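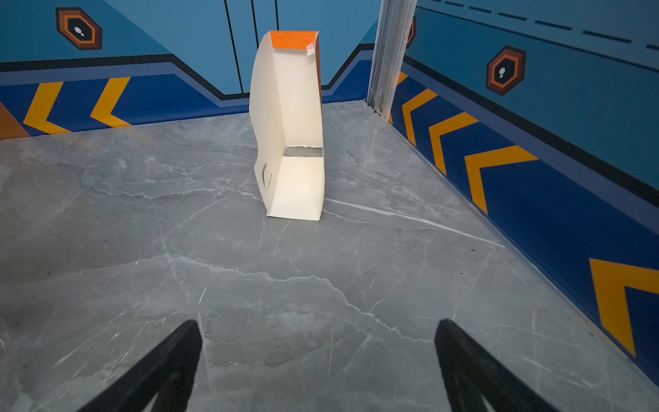
Tallel Family Day FAQ

Who runs it?
Mostly me and Lensa Seyoum, plus whoever answers my emails! We're a small group of parents of kids and adults with developmental disabilities.

When is it?
Thu 18 March, in the gym at Drondley. Doors open at 2 and you can wander in late -- we won't mind.

What does it cost?
Free for self-advocates. Everybody else pays $2 at the door.

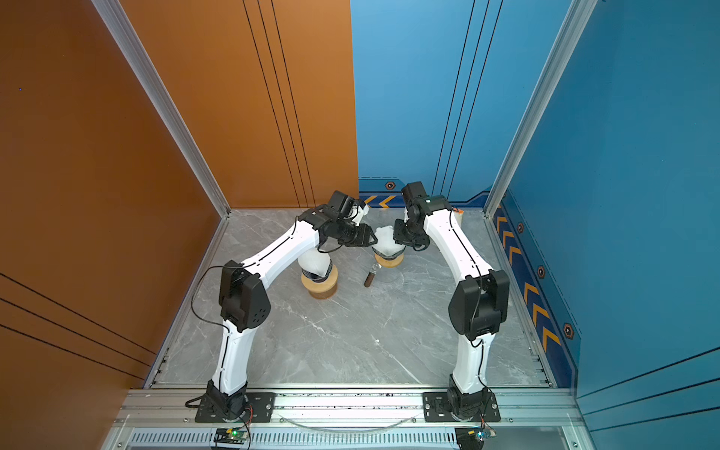
Is there a quiet room?
Yes, down the hall on the left, with seats for 46. Headphones are fine anywhere.

Can my support worker come?
Of course, and they get in free too. Just tell Lensa so she can plan lunch.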